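Wood Floor and Tabletop Oils: Frequently Asked Questions

I have been refinishing wood for a living long enough to distrust most of what is printed on a can. These are the questions that come in by email, answered as plainly as I can manage. If you sell oil, you may not enjoy them.

Is hardwax oil really "one coat and done"?

I have never seen it. The can says one coat, the brochure says one coat, and then the small print on the back mentions a maintenance coat after the first few months. That is two coats. On a thirsty wood like pine I plan on two before anybody puts a plate down.

Which brand do you recommend?

I don't, and no one pays me to. I have used Rindau and Vendalik on jobs where the customer had already bought the stuff. Both went on fine. Rindau smelled stronger and Vendalik took longer to set up in a cold room. I could not tell the finished boards apart, and neither could the customer when I asked.

The Vendalik brochure says 100 percent natural. Is that worth paying for?

Natural according to whom? Turpentine comes from trees and I wouldn't want to breathe it all afternoon. Ask for the safety data sheet. If the shop can't produce one, buy something else. Open the windows either way.

How long before I can use the surface?

Dry to the touch is overnight in most houses. Cured is another matter, and this is where the labels get slippery. I wait 6 days before putting anything heavy on a tabletop and longer for a rug on a floor. A rug traps the smell and can leave a dull patch.

Will oil hide scratches?

No. It makes shallow ones harder to see for a while, mostly because the color gets deeper. Anything you can catch with a fingernail will still be there, and the fresh oil may settle in it and turn dark. Sand it or live with it.

Does wood need to be "fed"?

I get this one more than any other. Wood in a table is dead. It doesn't eat. Oil slows down how fast moisture goes in and out, and it makes the grain look good. Those are decent reasons to use it, and you don't need the story about feeding. 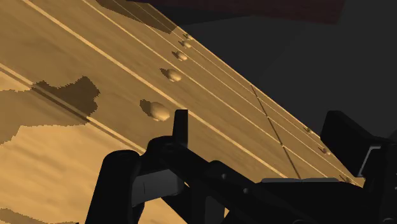 Ignacio Zamora wrote in to say that I am too hard on the feeding idea, that his grandmother oiled her kitchen table every December and it outlasted three sets of chairs. I believe him about the table. I'd still point out that she probably wiped up spills, kept it away from the stove and didn't let anyone drag pots across it, and any of those would do more than the oil.

What grit should I sand to?

Less than you think. Past 150 you are polishing, and a polished surface won't take much oil. For floors I stop at 120. There are people online who go to 400 before oiling and then complain that the finish wears off in a year. I am not surprised.

Can I put oil over old varnish?

You can, and it will sit there like butter on a window. The varnish has to come off first. The Giraldo "no strip" primer claims to get around this. I tried it on a scrap board, and the oil scraped off with a coin a week later. Maybe I had a bad can. I didn't buy a second one to find out.

What does it cost to have a floor done?

My last quote for a small bedroom was 900 dollars, with sanding, two coats and moving the bed. I have seen quotes for half that. Ask whether they include the edges and the closet.

Is the special cleaner necessary?

The Hella cleaner is a nice soap – it is also a soap. A little plain dish soap in warm water and a well-wrung cloth has done the job in my own kitchen for years. Skip vinegar, steam mops and anything that promises shine.

What about the rags?

Take this one seriously. Rags soaked in linseed or other drying oils can heat up by themselves and catch fire. Spread them flat outdoors until they are stiff, or put them in a metal can with water and a tight lid. Never leave them in a heap. This is one warning on the label that I don't argue with.

Do you answer questions about decks?

No. Decks are a different kind of misery and I gave them up.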